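Home | Guides | Arm and gripper | Parts list | Forum | Log in

Nudimis gripper, set-up guide
Section 4: Mounting the wrist camera and the first pick test

Written by Kerstin Engebretsen, checked on the bench by Gudrun Lunde

Before you begin this section, the arm must be screwed to its base and the two fingers must open and close from the keyboard. If they do not, please go back to Section 3. You will need a small cross-head screwdriver, the short camera cable and two cable ties. In the Eltham workshop these are kept in the drawer under the vice.

4.1 Fixing the camera

1. Switch off the power supply and pull the plug from the wall.
2. Put the camera bracket on the wrist so that the lens looks along the fingers. Turn the screws in by hand first, then tighten a quarter turn with the screwdriver.
3. Lead the cable down the outside of the arm. Leave a loop at the wrist as wide as your thumb.
4. Fix the cable with the two ties and cut the ends short.
5. Turn the wrist slowly by hand, to the left and to the right. The cable must not become tight at any point.

CAUTION: Do not tighten the bracket screws with a power tool. The printed thread breaks easily, and a new bracket takes nearly 2 hours to print.

4.2 Setting the view

6. Connect the power and start the Flollmont viewer on your computer.
7. Tilt the camera until both finger tips are inside the lower part of the picture. It is enough that you see the tips and the gap between them.
8. Save the position under the name "wrist". Use small letters only, the program makes a difference between small and capital.

Note: When the tips are too high in the view, you lose much of the table behind them, and the arm finds the parts later than it should.

4.3 Choosing the surface

You can test on any flat surface which stands firmly. A plain mat is the easiest for the first day. After this we recommend to try also a surface with a strong pattern, and one that shines, as the viewer can take a bright vein or a reflection for the edge of a part. If this happens, move the lamp before you change any setting.
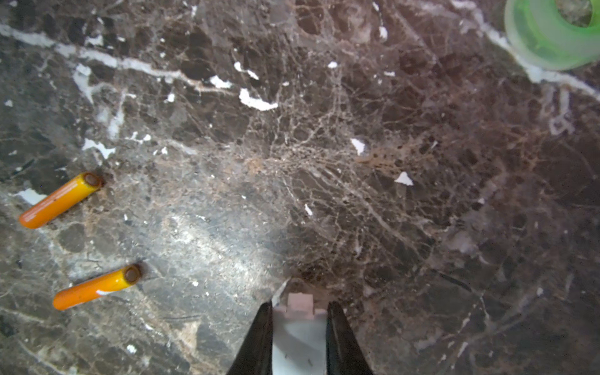 Keep the speed at the lowest value for the whole of this section. You can raise it in Section 5, when the height is right.

4.4 The first pick

9. Set the closing force to 88 and the closing time to 2000 ms.
10. Place one part in front of the gripper, with free space on all sides.
11. Turn the wrist until the fingers stand on both sides of the part. For a long part, this is 90 degrees to its length.
12. Lower the arm in small steps. Stop when the tips are just over the surface.
13. Close the fingers, lift a little, and wait.
14. Lower again, and open.

CAUTION: The tips must never push on stone or glass. The motor does not feel the contact and will continue.

If a round part rolls away when the fingers close, the gripper is not in the middle of it. Correct the position and repeat from step 11. The soft pads from Granström also help, but they make the fingers thicker, so you must do step 12 again after you glue them.

Gudrun is in the workshop on Thursday evenings and can look at your cable loop if you are not sure about it.

Next: Section 5, Speed and height

Share this page | 2 comments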